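Cooking at home for a month

Oct 20, 2022

At the end of August I looked at what we had spent on takeout over the summer and decided to cook dinner at home for all of September. I have done this kind of thing before and quit after a week. We made it to the end, with 19 dinners cooked from scratch and the rest leftovers, eggs on toast or soup from the freezer.

The summer total was $2,383 for two adults and a kid who mostly eats the rice. A lot of that was the noodle place on Dimitrov Street, which charges a delivery fee even though we can see the sign from our kitchen window. I still like their food. We were ordering it when we were tired, and we were tired a lot.

I didn't make a meal plan. I have tried two apps for that and always end up ignoring them by the second week. What I did was buy the same base groceries every time and decide at four in the afternoon. Rice, noodles, eggs, cabbage, carrots, scallions, tofu, chicken thighs, a jar of chili paste. The store in Baltitz is bigger, but the parking is bad, so I mostly went to the small one near work and paid a little more for the tofu. 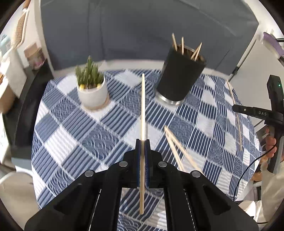 The noodle dishes were the ones we repeated. My basic version is 400 grams of fresh noodles, half a small cabbage cut thin, two carrots, and whatever protein is in the fridge. The sauce is soy sauce, a spoon of sugar, rice vinegar and a little of the noodle water. I cook the cabbage first, on high heat, and take it out before it goes soft. If it stays in the pan with everything else it gets watery and the noodles stick together.

I burned the rice twice on the new stove. The small burner runs hotter than the old one did, and the lowest setting is still too high for a thin pot. I borrowed my sister's heavy pot and that fixed it. I should give it back.

Groceries for the month went up by around $75 a week compared to August. That is still well under what we were spending before. The dishes are worse, though. We don't have a dishwasher, and the wok has to be washed by hand anyway.

October has been looser. We ordered in twice last week, both times on nights when I got home after seven. I have a bag of dumplings in the freezer now for those nights, and I want to try making the wrappers myself once the weather turns.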